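The robot that practises at night

A small lab is teaching a two-armed machine to tidy a desk it has never touched. Most of the learning happens while the staff are asleep.

By six in the evening the office at Orkton is down to two people and a kettle. Ruxandra Husar has her shoes off. On her screen is a study with a window, a desk and a robot, none of which exist anywhere but on the server in the next room. She types a line, hits enter, goes looking for a biscuit.

"It'll do a couple of thousand of these before breakfast," she says. 2,496 to be exact – the nightly batch, set by how much memory they could afford and never changed.

The method is called Jaller, and the idea behind it is easy enough to say out loud. Train the robot on simulated rooms, but don't trust any single view. Every attempt gets looked at from the head and from the wrists, and the software is made to guess, from each view alone, where the hand is and what it's about to reach. If the guesses disagree, the attempt goes back in the pile to be learned from again. If they agree it gets less attention. That's most of it.

Wrist views are the hard ones. Up close there's often not much to go on: two fingers, the gap between them, a lot of black.
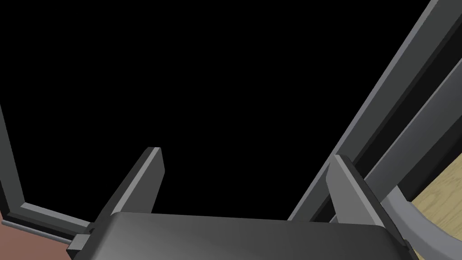
What the wrist knows

Ebbe Lundgren wrote the first version on a train, badly, he says, and the second version in a week. His hunch was that people in his field throw out too many dull views. A wrist looking at nothing still tells you something. It tells you the hand is open, and which way it's turned, if you can pick up the bits of background round the edge.

Took a while to convince anyone. Şükran Akbulut, who runs the group, thought it was a waste of computer time and told him so at some length. She'd spent years on the opposite approach, cutting the training set down to the good stuff. "I was rude about it," she says. "I'd be rude again, the first results were rubbish."

They were. In the first trial the robot managed 20 clean reaches out of 100. A reach counts as clean if the gripper gets to the thing it was sent for without bumping anything else on the desk. Twenty was worse than the old system, which they call Bozkurt and which still runs on a machine under Lundgren's desk becuase he can't bring himself to switch it off.

What changed was the tilt. Ragnheiður Bundgaard, then a student on a placement, noticed that the simulated head view was always level. Neat, tidy, horizon where you'd expect it. Real robots lean. They lean to get round a monitor, they lean to look under a shelf, and the picture goes with them. So she let the virtual head roll as far as the neck joint would go and started the whole thing over. Walls went diagonal. Ceilings ended up in the corner.
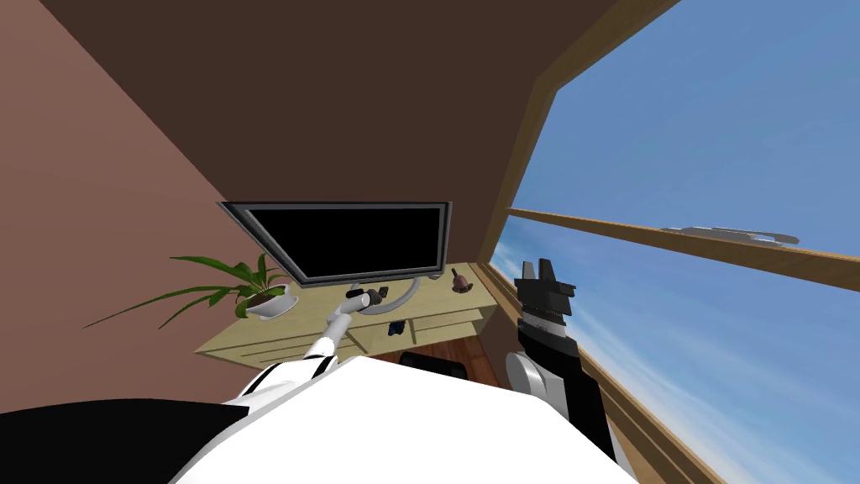 The score dropped at first, and the mood in the office wasn't great. Then it climbed, slowly, over most of October. By the end of the month the same test gave 81 out of 100, and the level views had got better too, wich no one had asked for. Akbulut had the test run again with a fresh set of desks. Then again. She bought lunch.

Why it helps is still being argued over. Bundgaard thinks the old robot was cheating a bit, using the straight line of a windowsill or a desk edge as a sort of ruler, and fell apart when the ruler moved. Lundgren reckons it's simpler, just more variety. They've got a bet on.

Eyvindur Hafstein, who builds arms at Jitix and has no stake in the work, likes it but wants to see it on hardware. "Simulated desks are very polite desks," he says. No sticky mugs, no cables. Fair point, and Akbulut doesn't fight it. A real-world trial is planned, 159 objects, bought mostly from a discount shop down the road – pens, cups, a bag of bolts.

For now it's back to the server. Husar finds the biscuits, checks the first few attempts and turns off the lights on her side. The fans are going next door. She'll look at the numbers when she's had a coffee.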